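4.2 Seams between flat fronts

The second part of our study concerns how people clean the narrow gaps between kitchen fronts. In the interviews, many participants named the gap as the place they forget, although they wipe the large surfaces every evening. Bråten and Viklund found the same pattern in rented flats, but their material did not include panels without handles.

We visited 14 households in Mevby. All of them had plain, light fronts in white or grey, and the residents had chosen these colors because they make a small room feel larger. Participants were asked to clean one wall of fronts in their usual way and to tell us when they considered it finished. Between two smooth surfaces the seam is seen as a thin dark line, and a dark line does not show dirt in the same way as a pale surface does. Several participants told us that they had always taken the darkness for shadow. 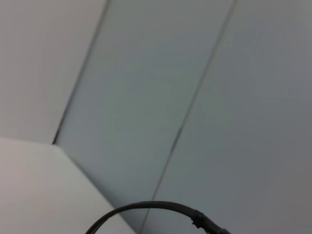

Figure 6. Pale and blue-grey surfaces with thin dark seams.

The most common method was a damp cloth drawn across the gap, from one panel to the next. This keeps the faces clean but leaves what is inside the gap untouched, and in some homes it also pushed crumbs into it. A smaller group folded the cloth over a fingernail or a butter knife and followed the line from top to bottom. Wian Adams, who had earlier worked as a cleaner, used a dry brush first and the cloth afterwards. She was the only participant who treated the corners, where two or more edges meet, as a separate task.

We also asked about color. Residents with cool grey panels reported less worry about marks than residents with near-white ones, and they cleaned them less often – this was true also when both colors were present in the same kitchen. Trygve Lunde described the white parts as "the ones that ask for it". It is possible that the contrast at the edge plays a role here, but our material is too small to separate this from simple habit. The question is taken up again in Section 5, together with the diaries.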